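Notes for my talk, morning session, 14 minutes plus questions

Start slowly. Say good morning, say thank you to the hosts in Magesa.

My subject is small guest houses and what they spend on little things. I worked two seasons at the Umanar guest house, and later I kept the purchase book there. We had 11 rooms. I don't speak about heating or wages today, other speakers will do this better.

First point. We bought little things when they were finished. Soap, paper, tea, light bulbs. Every purchase was small and the owner signed it without looking. In one season I found 294 receipts in the box, many from the same shop on the same street. (Pause here, let them think about their own box.) 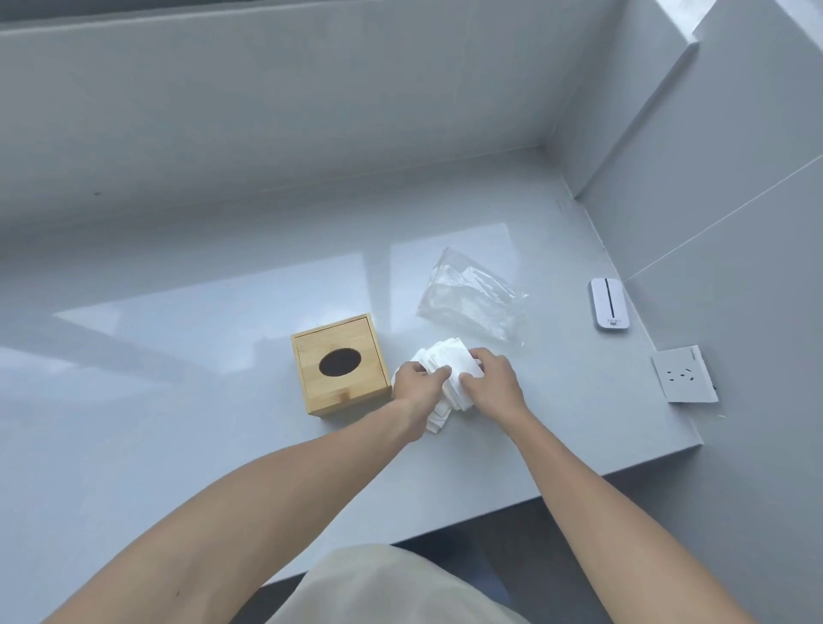
Second point. We made one list for the whole house and ordered once a month from Ultavar. The first order felt very expensive. At the end of the season the book showed 3810 less than the season before. Say clearly: the prices did not go down much, we only stopped paying for small packets and for driving.

Third point, the store cupboard. New things go to the back, old things come to the front. Each shelf has a label with the lowest number allowed. When the shelf reaches this number, the person who sees it writes it on the list. In October we forgot the tea and had to borrow from the Asska hotel. Tell this story only if there is time.

If somebody asks about guests who take things home: yes, it happens, and I did not find a good answer.

Leave the printed list on the table by the door. Ask them to write their own lowest numbers on it before lunch.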